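Gristov project catch-up, October, Rulldale office

I took the minutes this time, so apologies for the gaps (I was also talking for most of it, sorry!).

We started with the wrist camera results. The Plaltivlow set now has 3818 clips in it, and 2806 of those got through the filter. I was really pleased with that, though Dhillon's side asked whether the filter is just throwing out the dark ones. Fair point, and I said I'd check a batch of 202 rejects by eye before we meet again.

Then the method itself. We train on the wrist view alone, with no room camera, and compare it with the version that gets both. Wrist only is losing by 5 points on the held-out tasks, which is closer than I'd dared hope! Most of the gap comes from moments when something big and dark fills the view and the model loses track of where the floor is. We talked for ages about whether to mask the gripper out. I'm against it, Dhillon are for it, so we'll run both and stop arguing.

Labels: we agreed to mark shadows as their own thing from now on, and to stop lumping shiny plastic in with "unknown". I'll rewrite the guide.

Any other business: the shared drive is nearly full again, please clear out your old runs. Next meeting is at 10.30, same room, and I'll bring the reject numbers with me.
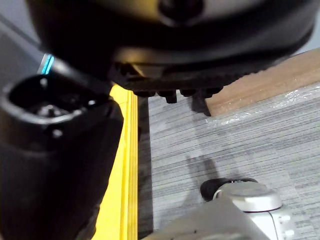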